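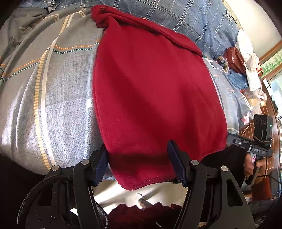

# Plunier hand-held grippers, pair, two months in

I bought the Plunier pair in September to replace a set of Forkico hand grippers that had worn out at the linkage. Most of what I record is cloth: folding, picking up, pulling covers straight. This review is about that kind of work. I have done very little with hard objects and won't rate it there.

**Fingers.** The pads are ribbed rubber and they hold fabric well. Fleece is the easy case. Pinch a hem anywhere along the stitching and it stays put through a full lift. Thin cotton sheets are harder, and I often had to go in at a steeper angle to get one layer instead of two. The Forkico pads were smoother and dropped sheets all the time, so this is a clear step up.

**Linkage.** The arms open and close evenly, with no side play that I could feel when new. After 200 recorded folds the left unit had a little slack at one pivot. A quarter turn with a small screwdriver fixed it. The right unit hasn't needed anything.

**Weight and handle.** I can work for 100 minutes before my wrists want a break. With the Forkico set it was less than an hour. The handle is a bit thick for small hands -- try one first if you can.

**Cables.** My main complaint. The cable is stiff and likes to catch on bedding, and on a long reach across a mattress it pulls at the wrist. I ended up taping mine to my sleeve. Khosravi sells a softer cable that fits, but it costs extra and the plug sits slightly proud.

**Software.** I use the Brulasetti recorder on a laptop. It found both units on the first try. Out of 140 sessions it lost the signal from one side in 2, both times after I had bumped a plug. Calibration is quick, though the manual puts the steps in the wrong order (do the open position first, then closed).

**Opening width.** Fine for cloth and small household things. A rolled blanket is too much for it, and you will need both hands working together.

I'd buy them again for fabric work, with the softer cable added to the order. If your Forkico set is still tight and you mostly handle boxes or cups, I don't see a strong reason to switch yet.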